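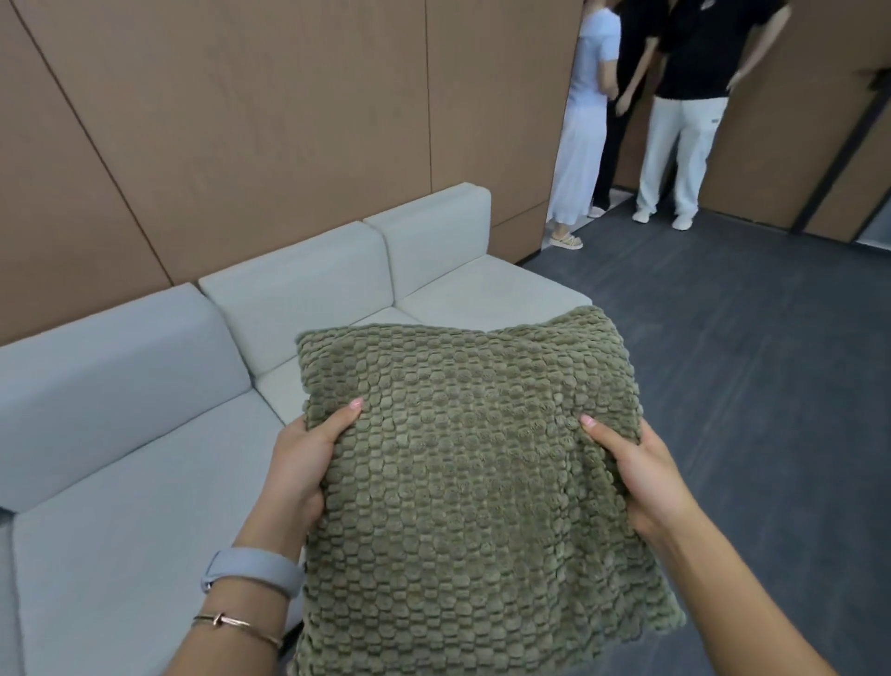 How often should textured cushion covers be laundered in a shared lounge?
Every two months is sufficient for a lounge in ordinary use, with spot cleaning between launderings as required.

Giloncombe Residents' Help Pages
Section: Furnishings and Soft Goods
Posted April 17, 2025

Cushions with a raised bobble surface: cleaning, reshaping and placement

Posted by Siobhán Ó Dálaigh

I am responsible for the furnishings of the second-floor lounge at Giloncombe. The room has a light gray sectional sofa, and the square cushions placed on it have covers with a raised surface of small bobbles. The covers are removable. The sewn-in labels have faded and the washing instructions can no longer be read.

I would be grateful for guidance on three matters. The first is whether covers of this type may be machine washed without flattening the bobbles. The second is how the cushions should be reshaped once the covers have been replaced, as the corners tend to stand up in points while the middle sinks. The third is whether there is an accepted arrangement for a long sofa. Residents move the cushions freely during the day, and the evening staff have asked for a written standard that can be followed when the room is reset.

The inserts are filled with polyester fiber. I have no record of the fiber content of the covers.

Posted by Katsaros Upholstery Care

Where the fiber content is not known, the cover should be treated as delicate. Remove the insert, close the zipper and turn the cover inside out. Place it in a mesh bag and wash it in cold water on the gentle cycle with a mild liquid detergent. Fabric softener is not recommended for raised textures – it leaves a coating that causes the nubs to mat together. Before washing the full set, test one cover and compare its measurements before and after.

Covers should be dried flat on a rack, away from direct heat. A tumble dryer may shrink the cover, and a cover that has shrunk will pull at the seams when the insert is returned. Do not iron the face. If the bobbles have been pressed down in storage, hold a garment steamer a short distance from the fabric and allow the steam to lift them, then leave the cover to cool before handling.

With regard to reshaping, the difficulty described usually results from an insert that has shifted inside its cover. Open the zipper, reach in and push each corner of the insert fully into the matching corner of the cover. Close the zipper, then hold the cushion by its two sides and press inward several times, turning it a quarter turn between presses. The filling will move back toward the center. Inserts that no longer recover after this treatment should be replaced. An insert 2 inches larger than the cover in each direction will give a fuller appearance.

Loose hair and crumbs lodge between the bobbles and should be removed weekly with the brush attachment of a vacuum cleaner, set to low suction.

Posted by Broltitus

We just throw ours in the regular wash with the towels. Some came out fine.

Posted by Cultton House Office

The previous reply is not consistent with our experience. Towels shed lint, and lint is very difficult to remove from a bobbled surface. Covers should be washed separately.

On the question of arrangement, we are not aware of any general standard. At Cultton House the practice since last July has been to place one cushion at each end of the sofa and to leave the middle seats clear. The zipper faces down. The instruction is printed on a card kept inside the linen cupboard, and the room is reset at 11 each evening. Spare cushions are stored upright on a shelf – stacking them flattens the texture of those at the bottom.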